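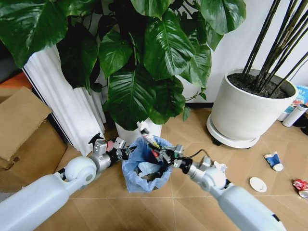 The Peltenska Draft

So I'd been writing the same novel for nine years when Harish Garg told me to cut the grandmother.

I should explain about the grandmother. She was the whole book! Everything else in Peltenska (that was the title, and also the name of the village, and for one bad winter the name of the horse) hung off her. She got up at four, she salted things, she had opinions on the neighbors. My own grandmother sold insurance in Dayton and never salted anything in her life, but I'd gotten attached.

"She's wonderful," Harish said, tapping the stack. "She's also in your way."

The stack was 606 pages. I'd had it printed at the copy shop on Catterall Street, where the kid at the counter asked if it was a legal thing, and I said yes because it was easier.

Harish ran the Tuesday-less workshop, which is what we called it after the library moved us so many times that we never knew what night we had. We'd get an email around noon, and whoever could come, came. He had published one book of his own with Vongate, a skinny thing about a man who repairs clocks on a ferry, and I'd read it twice and never told him. I think I was afraid he'd ask me what I thought of the ending.

Anyway, I drove home mad. I ate cereal standing up. Then I opened the file and looked for the grandmother, and she was on nearly every page, salting.

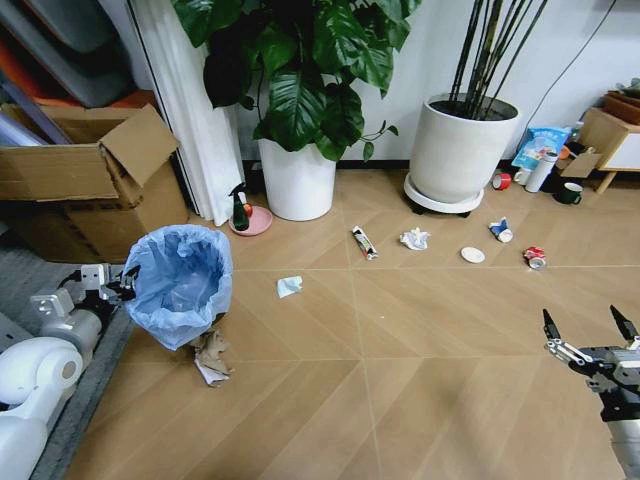 Page One, Again

I didn't cut her that night. What I did was start a new document and type one scene without her in it, just to prove to Harish that it would be flat and awful. It was the scene where the girl, Ilka, waits for the bus to Tultetti with her shoes in a bag.

In the old version the grandmother walks her there and talks the entire way, and the bus comes. In the new one Ilka had to stand by the road alone, and I had no idea what she'd do. I sat there with my hands on the keys like somebody waiting for a doctor. Then she took the shoes out of the bag, put them on, and started walking, and she didn't wait for the bus at all, and I was so annoyed with her that I wrote 4000 words before I noticed the window had gone gray.

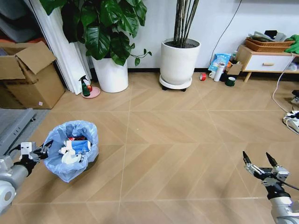

I'm a slow writer, you have to understand. A good day for me is a paragraph and a sandwich. I called in sick to the tile showroom (my voice sounded terrible, so that part was easy) and slept until two, and when I woke up I was scared to read it.

It was okay. Some of it was better than okay. There was a bit with a dog that I'd swear I didn't write.

I brought 36 pages to the next meeting, wherever that was, I think the room with the puppet stage. Harish read them right there with his coat on. He laughed at the dog. When he got to the end he turned the last page over to see if there was anything on the back.

"Where's she going?" he said.

"I don't know. Tultetti, I guess. She's on foot."

"And the grandmother?"

I told him she was in a folder on my desktop called Grandmother, with all her salt. He nodded like that was a perfectly normal place to keep her, and asked who wanted to read next.

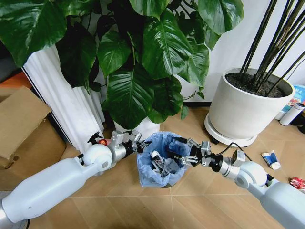

Wastebasket with a blue liner

Ilka got as far as the river by May. I still open the folder sometimes. Last week I let the old woman have one line, shouted from a doorway, and Ilka heard it and kept walking, though I did make her wave.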